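Apr 10, 2025 | Local news | Midwood

# Robots meet public, public brings biscuits

The open day at the Prutley automation workshop in Midwood was meant to start in February. Then the heating went, and after that the car park was dug up, and by the time both had been put right the posters had faded to a tasteful pale green. The doors finally opened this week, a little late, while someone looked for the key to the other half of them.

Almost 200 people had signed up for a place, which surprised the organisers, who had ordered coffee for a much smaller crowd. Visitors were let in by groups, given a sticker and asked to keep behind the tape on the floor. The tape was respected by everyone under the age of ten. Their grandparents needed reminding.

Prutley took over the old seed merchant's on the Grelodport road two years ago and has been a bit of a mystery to its neighbours ever since. Local guesses have included a dental laboratory, a very quiet gym and something to do with the council. The answer is that it teaches robot arms to handle the sort of goods that get packed, unpacked and sent back again, and that it would quite like to do this for warehouses in the area, if any of them will ring.

The main draw was a project called Kombo, in which a pair of arms share a job that one person would do while thinking about lunch. The jobs are things like holding a box steady, folding over a flap or moving a tool out of the way. Put like that, it doesn't sound like much. The workshop's staff are used to hearing this and have a reply ready, which is to invite you to try it wearing oven gloves, with one eye shut.

A pair of oven gloves was provided. There was a queue for them all afternoon, and for long stretches it was a good deal longer than the queue for the robots.

Talks were held in the side room, where the chairs ran out early. The opening one covered safety and was better attended than the speaker seemed to expect, possibly owing to the radiator. Visitors learned that the arms move at a gentle pace when people are near, that the big red button is there to be pressed and that it is not there to be pressed by them. One boy asked what would happen if he pressed it anyway. He was told that everything would stop, and appeared to file this away for later.

The second talk was on cardboard, and it has to be said that cardboard came out of it rather well. It bends and it creases, and no two flaps fold in quite the same way. A tin of beans is the same tin of beans wherever you pick it up, we heard, but a box that has been opened once is a different box from then on. Several people nodded at this as though it applied to more than boxes. The slides went up to number 51, and the talk was wound up, kindly but firmly, somewhere short of that.

Questions from the floor turned mostly on jobs. Would the arms be taking any? The workshop's line is that they are meant for the dull and repeated parts of packing work, and that people will still be needed for the rest. A woman at the back, who had packed mail orders in Grelodport for most of her working life, wanted to know which parts were not dull and repeated. This was agreed to be a fair point, and was written on the whiteboard, where it stayed for the rest of the day.

There was also some interest in the cost. Prutley would not put a price on a full Kombo bench, saying it depended on what the customer wanted. It did give the repair bill for its most recent mishap, a bent bracket and a length of cable, which came to £351. The room seemed to find this cheering. Most of us have had worse from a boiler.

The demonstrations themselves took place at the back, at a plain bench among the arms and their wiring. Staff kept to jeans and ordinary jackets, to the regret of at least one visitor who had hoped for white coats.

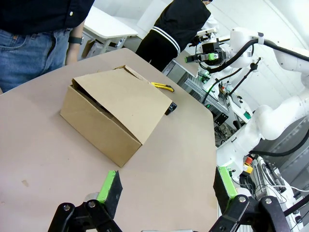
*A box, a knife and green-tipped fingers: bench work with the arms at Prutley's Midwood workshop. Photo: Prutley open day / handout*

Anyone who has only seen robots in films may have found the pace on the slow side. A lot of the session was spent waiting while people leaned over things, looked at a screen and leaned over them again. When an arm did move there was a hush, and when it got where it was going there was a small round of applause, of the kind given to aeroplane pilots. The staff looked pleased and slightly embarrassed.

The green pads on the grippers were a talking point. They are there to help with the grip, the workshop explained, and the colour was picked so that they are easy to see against a brown box. A number of children had already decided they were frog fingers, and by mid-afternoon at least one member of staff was calling them that too.

The raffle raised money for the Midwood library roof. First prize was a hamper, second prize was a guided tour of the workshop, and the winner of the second prize asked politely, having just had one, whether there was a third. There was. It was a tin of shortbread, and a swap was arranged.

Prutley says it will hold another open day in the autumn, with more chairs. It is also looking for clean, used cardboard boxes of any size, with or without their flaps, and has put a crate by the front gate for anyone passing. Please don't leave polystyrene. Somebody has already left a toaster, and would they kindly come back for it.

The workshop can be found on the Grelodport road, just past the garden centre, with parking on the left. The side gate sticks, so give it a push.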